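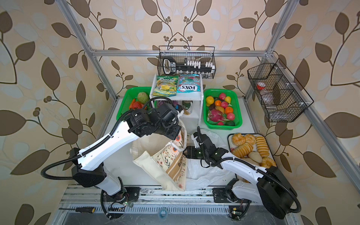

Two arms and a canvas tote at the Cladance workshop.

Packing a bag is harder than it looks — just ask the team at Cladance, who are teaching robot arms to do it by remote control. Operator Lenka Šindelář steers both arms through each run, and every move is recorded for the robot to learn from. The team has now logged 1,612 runs since May, and Šindelář still loves it. “You start to feel like they're your own hands,” she said.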